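Skovska Two-Arm Collection Cell

The Skovska is a benchtop cell for recording manipulation examples. It comes with two arms, two grippers, a framed enclosure and the recording software, and it fits through a standard office door once the arms are off the rail.

What the cell records

Each episode is saved as one folder: joint positions for both arms, gripper opening, and video from the fixed camera and the wrist cameras on one clock. The operator starts and stops an episode with a foot pedal. A second pedal marks it as failed. Failed episodes are kept unless you delete them, and many customers train on them too.

A practiced operator can record up to 70 short episodes in a morning. Plan on fewer during the first week.

Enclosure

The frame is aluminum extrusion with the front left open. Wall and floor coverings lift out, so the same task can be recorded against different backgrounds. Patterned walls and glossy floors are available from us, or cut your own to size. Baskets and holders can be attached to the side walls wherever you need them.

Object sets

We sell the Joo kitchen set for sorting and hanging tasks. You can mix in your own objects. Hilkka Lehtinen, who runs our task design, suggests changing the layout every 6 episodes and leaving some clutter on the floor of the cell.

Utensil task, fixed view first and then a wrist view:

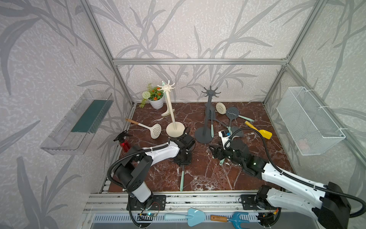
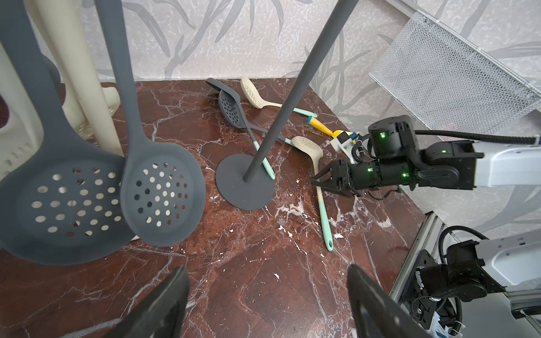 Software

Mireo, our recording program, runs on the Linux computer supplied with the cell. It shows all camera streams live and warns you if one drops out. Files export to common training formats. Task names and notes can be edited later without touching the recorded data.

Power and delivery

The cell needs one grounded wall outlet. It ships in two crates with a total weight of 138 kg. Assembly takes two people and no special tools. Allow 60 minutes for camera calibration after that.

Spare gripper fingers, cable conduit and wall coverings are listed under Skitirar parts. Orders placed before noon leave our warehouse the same day.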